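Pre-Session Checklist, Two-Arm Cell, Kirberg Lab
Task: syringe and measuring cups
May 6, 2019

E-stop tested: OK
Arm cables clear of joints: CHECK. Right arm has slack at wrist and elbow. Re-tie before next block.
Gripper fingers tight: OK
Table clear of food: FAIL. Move to shelf.
Spill tray within reach: OK
Episode limit per block: 50
Operators briefed: 2
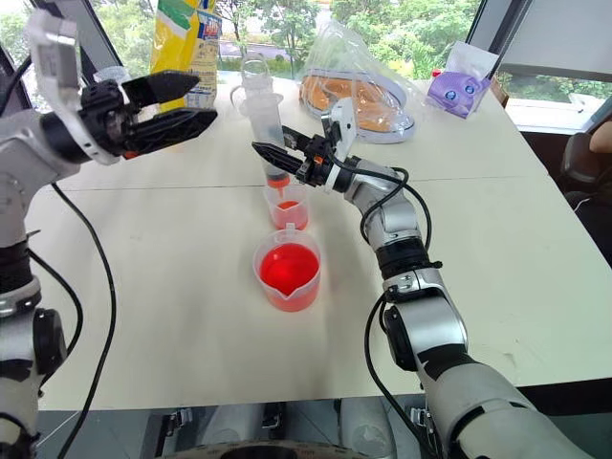

Syringe upright over small cup, larger cup in front, both grippers near.

Comment: discard any episode with liquid on the table. Do not relabel it.

Related items
Jultel gripper wear log
Manninen episode naming rules
Dalthorpe cell checklist, December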